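Flanorora Forums > Makers and Menders > Toys, Puzzles and Games

Topic: Peg boards with cut-out shapes, how snug do you make the fit?

pinebarrow_gran
Posted 2023-01-16
Hello everybody, I hope the new year is treating you kindly. I've been reading here for a good long while but this is my first time starting a topic, so please be patient with me! I'm making a set of fit-the-piece boards for the lending shelf at the Tosden library. You know the kind, a flat base with shaped openings, and loose pieces you put into them. We lend them to families with little ones, and also to a few older folks who want to keep their fingers busy after an illness or a fall. The old boards were well loved and are now a tub of orphans (113 pieces, I sorted them all out on the dining table, and hardly a one matches a board we still have).

My question is about the fit. My first board was so tight that my husband had to pry out the star with a butter knife. On the second one I sanded the openings with 200 grit until my wrist complained, and now everything rattles around and the pieces fall out if you so much as tip it. Where is the happy middle? And does anybody have strong feelings about color?

dovetail_dan62
Welcome, and good on you for doing this. Go loose. Looser than you think! A child who has to fight a piece will leave the whole board under the couch, and you want that nice easy drop the first few times. I cut mine so the piece goes in with the thickness of a playing card to spare all the way around. For the sanding, switch to 400 once you're close. It takes off so little that you can stop and check as often as you like, and it leaves a friendlier edge too.

marigoldandrust
I'm going to disagree with Dan, with affection, as usual. Loose is fine for circles and squares. A slot is another animal. If you make a slot too roomy, the piece leans over and looks like it's in when it isn't, and the person using it can't tell whether they're done. My mother used boards like these after her stroke and what she enjoyed was the little "there it is" when a piece seated itself. She'd have been bored silly by a board where everything just fell in.

dovetail_dan62
Fair enough about your mother, and I'll give you slots. I still say a toddler isn't looking for satisfaction, a toddler is looking for lunch.

marigoldandrust
Ha! Then she should make two boards and put a sticker on the back of each one. Easy and fussy.

quiltcorner
Two boards is what we ended up with at our church nursery, and I'd second it. On color, I do have strong feelings, you may be sorry you asked. Please don't paint every piece something different. I know it looks cheerful in the store. But then the kids match by color and never look at the shape, so you've made a coloring game by accident. One color for all of the pieces and a plain light base. I use the Nutsugah milk paint, two thin coats, and let it sit a full week before anybody puts it near a mouth. Check the label on whatever you buy, of course.

oldbrasskey
I'd push back a bit on that. My grandson adored the rainbow one and he learned his shapes just fine. If the colors get a kid to pick it up at all, that's half the battle won. Maybe the fussy board gets the single color and the easy one can be as loud as you please?

quiltcorner
I could live with that. Grudgingly.

pinebarrow_gran
Oh, you are all wonderful, I didn't expect so many answers before supper. Two boards it is, and I've written "playing card" on the inside of my workshop cabinet. One more if you'll indulge me: knobs. The old ones had little screw-in knobs, and half of those had been pulled off or chewed. Do I bother? I'd rather not put in anything that can come loose.

dovetail_dan62
Skip the screws. Turn the piece and its handle from one chunk if you have a lathe, or glue in a dowel and pin it from below.

marigoldandrust
Agree with Dan, mark the calendar. And make it stubby. A tall thin handle gets snapped the first time somebody sits on it, I found that out last August at my sister's.

thimbleandtwine
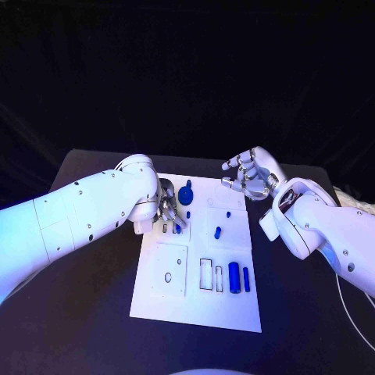 Handles and color both got settled for me once I quit fussing with the pieces and thought about what they'd be sitting on. My first base was the same honey color as our kitchen table, and my dad kept losing track of where the board ended. I'd go with Quilt's way for your older borrowers: blue parts on a white sheet, and a dark tabletop under the whole thing, so the edges show up even for tired eyes. I like the round one with the disc at the bottom and the short stub on top for your handle question too, because that's a shape you can turn in one go, and it's as stubby as Marigold could wish for. The small upright pegs I'd save for your fussy board, along with the narrow slot, and keep them well away from the toddlers. Do post yours when the paint is dry, I'd love to see how the star came out!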